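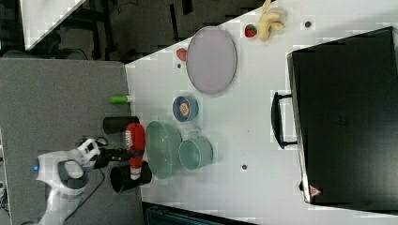 Spray bottle and a few containers on the white table.

1/ Starting a new block of training at Clirholm this month. I'm posting the plan here so people can follow along at home.

2/ The main lift is the goblet squat. Hold one kettlebell at your chest, elbows down. Go as low as you can with your heels on the floor.

3/ Do 2 sets of eight the first week. Add one rep per set each week until you hit twelve, then go up a bell.

4/ On off days, row 2,000 meters at a pace where you can still talk. If you don't have a rower, walk for half an hour.

5/ Someone asked about the Trolto bands. Yes, they're fine for the pull-aparts. The light one is enough for most people.

6/ I logged 171 sessions last year. Most were under 40 minutes. A few were bad and I wrote those down too.

7/ If your knees bother you, squat to a box and stop there. Lower the box when it feels easy.

8/ The Pikis group has the same plan but with carries in place of rows. Pick one and stay with it until May.

9/ Grip questions go in the replies. I'll get to them tonight after the late class.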